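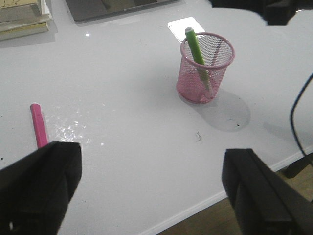 Início Fóruns Política internacional Direitos e asilo Entrar

Tópico: Visto humanitário para jornalistas exilados, prazo de renovação

dgal_27
O relatório da Kosbridge sobre vistos humanitários saiu em abril. Foram analisados 1766 processos. Em 186 deles a renovação foi recusada por falta de passaporte válido, documento que só o consulado do país de origem emite. Alguém conhece a base legal dessa exigência?

M. Fortin
A regra geral pede documento de viagem válido. A exceção existe, mas fica a critério da autoridade nacional. Não é recusa ilegal por si só.

dgal_27
Discordo. Obrigar um dissidente a entrar no consulado do Estado que o persegue esvazia a proteção. O relatório cita Margit Rácz nesse ponto, página 27. 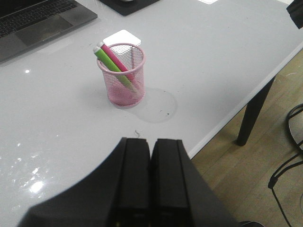 Boglárka Illés: A página 27 trata de refugiados reconhecidos. Quem tem visto humanitário não recebe o documento de viagem da Convenção de 1951. São dois regimes, e o relatório mistura os dois na tabela final.

dgal_27
Aceito a correção quanto à tabela. O problema prático continua: sem documento de viagem, o titular não sai do país de acolhimento, nem para depor numa audiência no exterior. 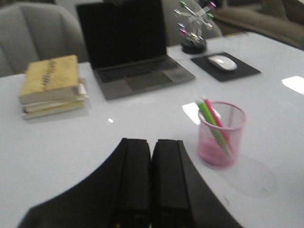 E o pedido de documento para estrangeiro, onde existe, exige prova de que o passaporte é inacessível. Uma declaração do próprio requerente costuma ser rejeitada.

M. Fortin
Depende do país. A Ultari juntou ao processo a ordem de prisão traduzida e o documento foi concedido. Taxa à parte.

cs.katona
A tradução juramentada também pesa. Pagamos 4000 por um dossiê completo e a decisão ainda está pendente.

Boglárka Illés
Katona, em que moeda? E o recurso foi administrativo ou judicial? O prazo muda.

cs.katona
Coroas. Administrativo.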